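Warkell Sweep Task Kit, Classroom Edition

Item type: manipulation task kit for student teams
Supplied by: Drarnthorpe Educational Equipment
Use with: any benchtop arm fitted with a two-finger gripper
Level: high school clubs, first-year college courses

The Warkell Sweep Task Kit is a bench exercise in tool use. A team programs or teleoperates an arm to pick up a hand tool, gather small parts on a raised board, and push them off the front edge into a tray. The kit is the standard bench for the Sweep event at the Clirnton student meet and can also be used for coursework with no competition attached.

Included

Work board with front rails
Collection tray
Push tool with crossbar handle
Bag of 100 red pegs
Printed task sheet and score sheet

The arm, gripper, controller and enclosure are not included.

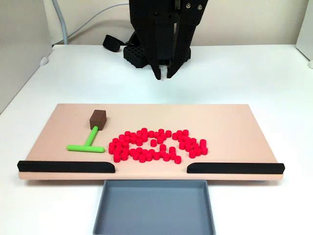

Scoring is by pegs delivered to the tray within the time limit. Each peg in the tray at the end of a run earns 10 points. Pegs resting on a rail or on the table score zero. The judge sets the starting layout, and it does not have to use the full bag. A loose ring with one peg standing alone in the gap near the middle is a permitted start, with the tool laid on the left part of the board and the right end left clear. The tray goes directly in front of the opening between the two rails. The gripper starts open and clear of the board.

Grasping the tool

The tool has a block head and a green handle ending in a crossbar. Teams may grasp the shaft or the crossbar. A shaft grasp gives better control of head angle on short strokes. A crossbar grasp gives more reach but allows the head to rotate under load, and teams using it should check the grasp again after each stroke. Pushing pegs with the bare fingers is allowed in practice and carries a penalty in the event. See the score sheet for the current value.

Setup

1. Place the board on a flat table inside the reach of the arm.
2. Set the tray against the front of the board, centered on the opening.
3. Stand the pegs on end in the chosen layout.
4. Lay the tool on the board.
5. Move the arm to its start pose and begin timing on the first motion.

Teams recording demonstrations should reset the layout between runs. The Clirnton club logged 3000 strokes on one board before replacing the tool.

Classroom notes

Touran Alipour, who runs the Tuesday robotics section at Mohammadi Technical School, assigns the kit in two parts. Students first clear the board by teleoperation and save the joint data. They then write a scripted sweep for a fixed layout and compare peg counts. Her worksheets are available on request with any order.

Replacement parts

Pegs are sold in bags of 100. Boards, trays and tools are sold singly. Orders placed before noon are packed the same day.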